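Subject: Re: Returned refreshment items, Borero meeting room
From: Mylene Sarmiento, Office of Facilities and Events
To: building-services list
Date: 24/09/2024 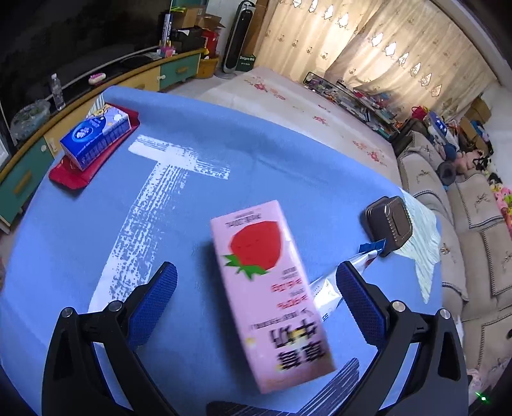
Strawberry milk carton with packet and brown container, on the blue tablecloth.

Dear colleagues,

Thank you to all who replied to the message quoted at the end of this one. The office has reviewed the questions raised and can now confirm the arrangements for refreshment items returned from the Borero room.

1. Milk cartons. Strawberry milk will remain on the standing order with Nolima. Unopened cartons should go back to the refrigerator in the Flirkau pantry at the close of each session. Opened cartons are to be emptied, rinsed and flattened before they are placed in the carton bin — please do not leave them on the table overnight.

2. Packets. Long packets should be stored flat in the second drawer. Any packet with a damaged end seal is to be discarded.

3. Plastic containers. Brown containers are to be washed and stacked in the pantry. Their lids, where found, belong on the shelf above.

4. Tablecloths. The blue cloth with the brushstroke pattern is the one assigned to the large table and should stay with that room. It is to be shaken out and laid smooth after use. Stains should be reported to Christos Gkikas on extension 1285, who will arrange for cleaning through Stefanou. Staff are asked not to wash the cloth themselves.

Mr. Papadakis asked whether departments may bring their own drinks. They may, provided that every item is removed by the department concerned. Items left in the pantry for more than five days will be thrown away without further notice.

The revised checklist will be posted inside the pantry door. Departments with a reservation in January should use the new version when planning their orders.

Sincerely,

Mylene Sarmiento
Office of Facilities and Events

On behalf of the Third Floor users, Gerasimos Papadakis wrote:
> Dear Ms. Sarmiento,
>
> Riet Nijs and Shufen Shi have both asked me what is to be done
> with drinks and packets left on the large table after a meeting.
> The present checklist mentions cups and plates only. Could your
> office also state who is responsible for the tablecloth, and
> whether departments may supply their own drinks?
>
> With thanks,
> Gerasimos Papadakis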